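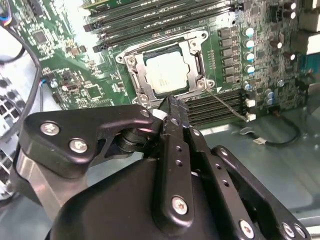
# Chapter 6. Planning and Budgeting for a Robotic Work Cell

## 6.1 The scope of an equipment budget

The purchase price of a robot arm is the figure most often quoted in a first proposal and the one that changes least afterward. The costs that move are the ones attached to the work itself: the gripper, the fingers, the fixtures that hold the part, the spare pieces that wear out, and the hours spent setting positions. A budget written before the work has been described will nearly always understate these items.

This chapter treats equipment planning as a sequence. The task is described first, the tooling second, and the arm third. Many buyers follow the opposite order. They select an arm from a catalog, then look for a gripper that fits its flange, and discover late in the project that the fingers cannot enter the space where the work has to be done.

The running case is the Fellwood cell, a bench-scale installation for handling desktop computers that are opened for service or parts recovery. The plan was prepared by Rehema Makori and Borislav Yordanov, and its cost sheets are reproduced in Section 6.5. Readers who have completed Chapter 5 will recognize the task list.

## 6.2 Describing the work

A task description for purchasing purposes is shorter than one for programming. It has to state what is touched, what must not be touched, and how much room there is between the two.

Work inside a computer case is a useful test of such a description. A processor socket may have a metal retention frame, a load lever and several screws within a small area. Memory slots, inductors and capacitors stand close by at different heights, and a thin wire may cross the board on its way to a connector. A narrow finger can reach the edge of the retention frame while the wider linkage behind it extends over other parts of the board. The clearance that matters is therefore that of the whole gripper, measured at the lowest position it will take.

In the Fellwood plan, each task was recorded under the following headings:

- Target part and the surface to be contacted
- Nearest part that may not be contacted
- Height of the tallest neighboring part
- Direction of approach
- Loose cables that may enter the path
- Permitted contact force

The fifth heading was added at the second review. Cables are rarely shown in board drawings, and their position differs from one unit to the next. Where the path cannot be kept clear by a fixture, the plan must carry a cost for sensing or for an operator's time.

## 6.3 Sorting costs by how they behave

Costs are easier to defend when they are grouped by behavior. Fixed costs are paid once per cell. Step costs are paid again each time a new type of unit is introduced. Running costs follow the number of cycles.

| Item | Behavior | Usual source of error |
|---|---|---|
| Arm and controller | Fixed | Payload chosen without the gripper's mass |
| Gripper body | Fixed | Width of housing not checked |
| Fingers and contact pads | Step and running | No spares ordered |
| Wrist camera | Fixed | Mounting bracket and cabling left out |
| Part fixtures | Step | Priced for one case size only |
| Position setup | Step | Hours taken from a demonstration |
| Static protection | Fixed | Assigned to the building budget |

Contact pads deserve a separate line. They are cheap, and they are often missing from the first order for that reason. The Fellwood sheet assumes a pad change every 300 cycles and holds 30 pads in stock.

## 6.4 Requesting quotations

A request for quotation should be sent with the task description attached. Two suppliers, Plellton and Zomar, were approached for the Fellwood cell. Their first offers could not be compared - one included fingers and a mounting plate, the other priced the gripper body alone. The request was reissued with 13 numbered lines, and each supplier was asked to enter a price or the words "not supplied" on every line.

Delivery time should be requested by line as well. An arm delivered in June has no use before its gripper arrives, although the warranty period may already be running. The contract should state whether that period starts at shipment, at delivery or at acceptance.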